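Teaching by demonstration: headset or hand guiding for a two-arm table task?

Started by brackenfold, Friday, May 14, 2021

brackenfold
We have a two-arm setup in simulation and the job is to teach it to sort small parts on a table top. Pick up with one side, put down, sometimes pass across to the other. I have been recording demonstrations through a headset with a controller in each hand. My colleague thinks we should wait for the real arms, put them in free-drive and just push them through the motions by hand.

So far I have 135 demonstrations by headset. Most are usable. The trouble is that mine all look hesitant. I stop above every part before closing the fingers, and the trained policy stops there as well, sometimes for good. Has anyone compared the two methods on the same task?

tollgate9
Hand guiding for anything with contact in it. You feel the part seat, you feel it when the finger catches the table edge. With a headset you are guessing from the picture.

The drawback with two arms is that you need both hands on both wrists and then you have none left for the grippers. We used foot pedals, one for each side. It takes a day to get used to.

Saskia Partington
I would go the other way. We did hand guiding on the Rallach cell and the camera recordings were full of our own sleeves and elbows. The policy learned from pictures with a person in them and then had to run without one. We ended up replaying every demonstration with the operator standing clear and recording the cameras on the second pass. That doubles the time, and on the replay a part sometimes sits a few millimetres off and the grasp misses.

With remote control you record once.

tollgate9
You can mask the operator out, or not use the fixed camera at all and train on the wrist ones. We did the second.

Saskia Partington
You can, but for passing a part from one side to the other the wrist cameras are both looking at the gripper fingers and not much else. It depends on the task. For a single arm putting pegs in holes I agree with you.

hob_and_nail
Brackenfold, before you decide anything, what does the operator see? Are you looking from the robot's head or from somewhere out in the room? And how do you start each one, same pose every time?

brackenfold
Head view, with the table in front and an arm either side. Both grippers start pointing up. The room is an attic because that was the model we had with a sloping ceiling, and I wanted something other than a plain grey box.
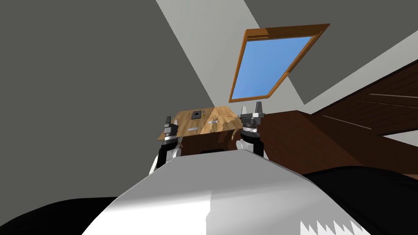 Sutcliffe reckons the low viewpoint is what makes people hesitate. From that height you can't judge how far back a part is, so you hover until you are sure, and the hovering goes straight into the data. Raise the head or tilt it down, record ten more and compare how long the grippers stay still before closing.

hob_and_nail
I agree with that. I would also look at the start pose. If every demonstration begins with both grippers up, the first second or two is always the same swing down to the table and you are spending data on it. Start some of them with one gripper already low over the parts. Vary it.

Also trim the pauses. Anything where neither arm has moved more than a hair for half a second, cut it out before training. Keep the moment the fingers close, of course. We lost that once by trimming too hard and the arm went through the motions with its gripper open.

Grendard
Trimming is fine for slow demonstrations but it hides the real problem, which is an operator who can't see well enough. I'd fix the view first and throw the old set away.

brackenfold
All 135?

Grendard
Yes. They took you what, three afternoons? Bad demonstrations cost more later. I kept a poor batch in once out of stubbornness and spent most of August trying to find a bug in the training code.

Saskia Partington
I wouldn't bin them. Keep them apart, train with and without, and see. It is simulation, the run costs you a night. Some of the early ones will have recoveries in them, where you missed and went back for the part, and those are worth having. Clean demonstrations don't show the robot what to do after a miss.

quillstep
How many do people aim for? I have seen 1000 quoted and I have seen 3000 and I have no idea who has the patience.

tollgate9
Depends how much the parts move about between runs. Fixed positions, we got a decent result from 10. Scattered positions, hundreds, and we were still finding corners of the table where it didn't work.

hob_and_nail
Same. Spread matters more than the total. Mark the table off into patches and make sure each one gets its share, including the far side, where people don't like reaching.

brackenfold
Thanks all. I'll tilt the head down, vary the start pose and record a fresh batch, and keep the old ones in a separate folder. My colleague still wants to do hand guiding when the arms come, so I may end up with a proper comparison after all.

tollgate9
Get the pedals.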